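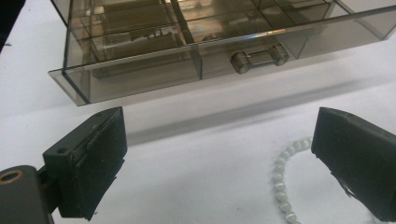 3.2 Building the hand-held gripper

Everything in this section was made on one bench in the Plusero shared workshop, with tools that any member can sign out. We set that limit on purpose. We wanted to know how far two people could get on weeknights with a desktop printer, a soldering iron and a drawer full of leftover screws, and we are very pleased with how far that was!

The gripper has two fingers that close toward each other when the user squeezes the handle. Each finger is a blocky printed pad joined by a short bracket to a rounded arm. We first printed pad, bracket and arm as one piece (version Kun), and it looked great, but every small change to the pad meant printing the whole finger again. Splitting it up changed the pace of the work completely. A new pad could go on the printer before dinner and be on the tool the same night.

Screws go in from the top face of the pad, where they can be reached without taking the arm off. In the arm we used brass threaded inserts, pressed in with the tip of the soldering iron. Plain printed threads had worn out quickly on Kun, and by the time we retired it one finger was being held on mostly by friction. The inserts were a delight by comparison. We went through four versions of the bracket before the two fingers met squarely, and the fourth, which we call Ralard, is the one used in all the results below.

The camera is fixed to the body of the tool and looks out between the fingers. We moved it several times while testing. Too low, and the pads hid whatever was being picked up; too high, and small things on the table became hard to make out. In the final position both pads stay in the lower part of the view, with a wide strip of table between them when the tool is open (Figure 4).

Figure 4. View from the tool's own camera with the fingers open over a plain pale surface. The brass ring at lower left is the threaded insert in the left arm. 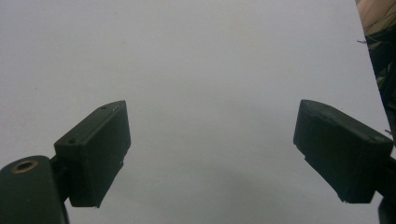
Tratura Group, Home-Built Robotics, Plusero Workshop

The open view turned out to be useful for more than setting up the camera. We record a short stretch of it at the beginning of each session and compare it with the one before. If a screw has crept loose, the top edge of that pad sits at a slightly different slope, and the change is easy to spot when the two clips are played side by side. Ákos Medve wrote a small script that lays one over the other, and it has saved us from several bad evenings of recording.

Wear on the pads was the other thing we learned to watch. The lower edges take most of the knocks, as they are the part that meets the table first when a user comes in too steeply.

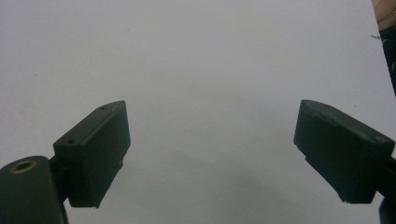 Small nicks along those edges made no difference that we could measure with boxes and cups, and we stopped sanding them out. Thin or flexible things are less forgiving. A string of beads will find any rough corner, and for those sessions we would fit a fresh pad if one was at hand. Güven Kırmızıgül kept a log of each pad, with the print settings and the date it was swapped, and we include the log with the design files.

With Ralard we recorded 728 demonstrations over 19 sessions, all on the same white table. Most were simple pick-and-place moves, chosen so that a new user could learn them in a few minutes. We had expected the tool to spend a good part of June in pieces, as Kun had the month before. It stayed together the whole time, and the only parts replaced were pads and one bracket that had been dropped on the workshop floor. The sorting and cleanup of these recordings is covered in Section 3.3.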